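4.2 Comparaison des deux pinces sur le pupitre à quatre boutons

La seconde série d'essais porte sur l'appui de boutons, tâche pour laquelle les écarts entre pinces sont apparus plus nettement que lors des saisies de la section 4.1. Deux effecteurs sont comparés sur le même bras simulé : la pince Marnen, à mors larges, et la pince Cleltomon, plus étroite et plus longue. Le contrôleur est le même dans les deux cas, à savoir la commande en impédance décrite en section 3, sans nouveau réglage des gains. Seule la transformation entre le poignet et le point de contact a été modifiée.

Le pupitre est fixé sur un panneau perforé dont la pose varie d'un épisode à l'autre. La politique reçoit l'image de la caméra de poignet et une consigne textuelle désignant l'un des boutons. Elle n'a accès ni à la pose du pupitre ni à l'état interne du simulateur. Un épisode est compté comme réussi si le bouton demandé est enfoncé sans qu'aucun autre ne le soit. Nous avons conservé 252 épisodes par pince, tirés avec les mêmes graines, et la politique a été entraînée sur 3628 démonstrations téléopérées par Charito Bautista et Makis Karamanlidis.
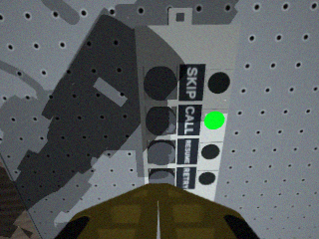
Volos, mai

Figure 5. Rendu du pupitre sur le panneau perforé, avec la pince en bas de l'image. Le voyant de la ligne CALL est allumé en vert ; l'étiquette RETRY est en partie masquée par la pince.

Le masquage visible sur la figure 5 concerne surtout la dernière ligne. Dans cette vue, les étiquettes sont en outre tournées d'un quart de tour, ce qui oblige l'encodeur visuel à lire SKIP, CALL et RESUME de haut en bas. Nous n'avons pas redressé les images avant de les passer au réseau. Un essai préliminaire avec redressement avait donné des résultats voisins sur les trois premières lignes et n'apportait rien sur la quatrième.

Avec la pince Marnen, la majorité des échecs se concentre sur RETRY. La politique amorce correctement la descente, puis corrige latéralement dès que l'étiquette sort du champ, et l'appui se fait à côté du bouton. La pince Cleltomon laisse le bouton visible plus longtemps et cette correction tardive est rare. En revanche, sa longueur augmente l'erreur de position au point de contact - un défaut sensible lorsque le bras travaille près de son extension maximale - et plusieurs appuis sur SKIP ont glissé sur le bord du bouton.

Les ombres portées constituent une deuxième source d'erreur. Sur la figure 5, le bouton SKIP est presque entièrement dans l'ombre, et son contour se détache mal. Nous avons donc rejoué les mêmes graines avec un éclairage diffus. Les échecs sur SKIP diminuent alors pour les deux pinces, ceux sur RETRY restent inchangés, ce qui confirme que les deux phénomènes doivent être traités séparément.

Nous avons enfin remplacé la commande en impédance par le contrôleur en position Bumley, utilisé comme référence. Les trajectoires libres sont plus régulières, mais les efforts de contact dépassent souvent le seuil fixé et l'épisode est interrompu. L'écart entre les deux contrôleurs est plus grand que l'écart entre les deux pinces. Pour la suite des essais, nous retenons la pince Cleltomon et la commande en impédance, avec une caméra de poignet décalée de 4 cm vers l'extérieur. L'effet de ce décalage est étudié en section 4.3.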